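Hand-held grippers: fingertips slide off clothes instead of pinching them

Asked by Derese, June

Hi all. I've been building a pair of hand-held grippers at home, the sort you squeeze yourself while they log what the fingers do, and I practise with them on a heap of clothes on the bed. Hard things are fine. Cloth is driving me up the wall – the tips close, I lift, and half the time the sleeve just stays where it was. 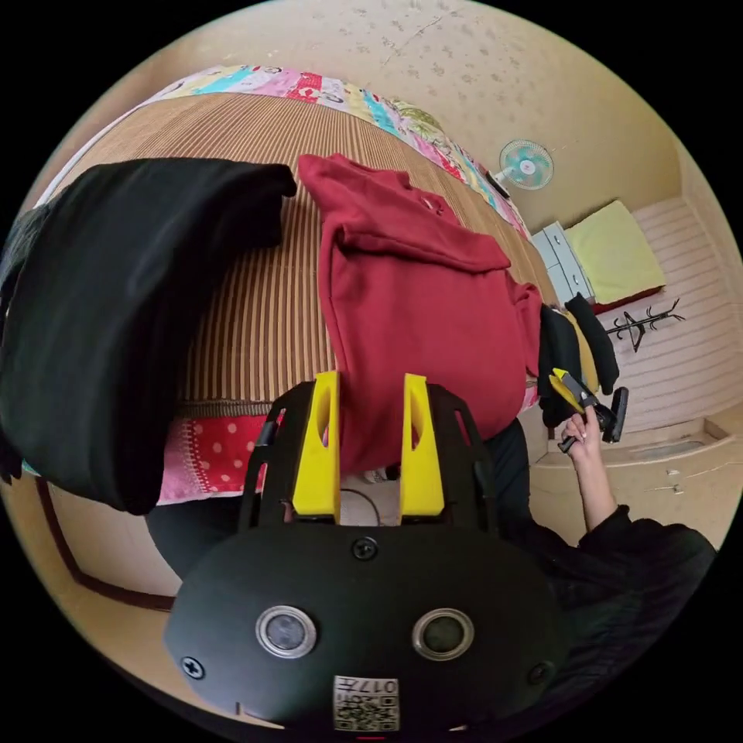

The fingers are printed in the bendiest filament I could get, a Pluvik one, and took 4 goes before they came out clean. I left a long slot in each so they'd give a bit, and the yellow shows up nicely against dark stuff like that red hoodie. What I can't decide is whether the slot is making the tips too floppy for thin fabric. Should I reprint with a shorter slot, or stick something on the inside faces?

I've also tried closing them harder. That helps on thick cotton but makes the trigger horrible to hold after ten minutes. 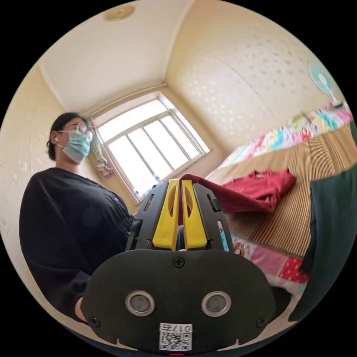
Oh, and I'd like to keep the weight down if I can. Mine came out at 270 grams each before the cable, and my wrist knows it by teatime.

2 answers

Gallstead
Don't touch the slot yet! I had the same trouble and it was the tips being too smooth. I cut strips off a Cutdale rubber drawer liner, 12 mm wide, and glued them on with contact adhesive. Rough the plastic up first or they'll peel. Then change how you go in: push down into the cloth a little with the fingers open, so it rises up between them, and close on the fold. A fold is miles easier than a flat layer.

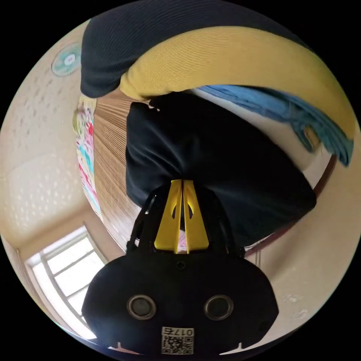 Fingers closed on a bunch of black fabric.

Go for a good thick gather like that to begin with and work down to single layers later. If it still slips after the rubber, then I'd look at the slot – take a bit off the length and leave the rest alone. 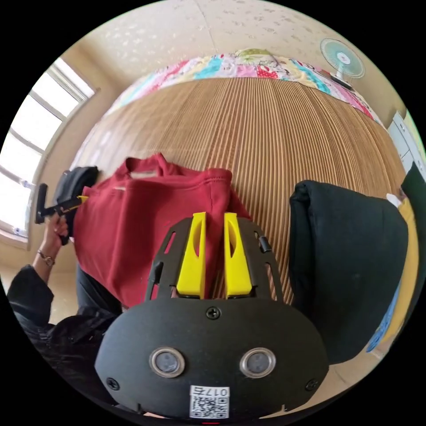 As for weight, try less infill in the handle before anything else. I dropped mine to 16 per cent and it hasn't cracked so far.

Anonymous
sandpaper on the tips worked for me but it snagged a jumper so maybe not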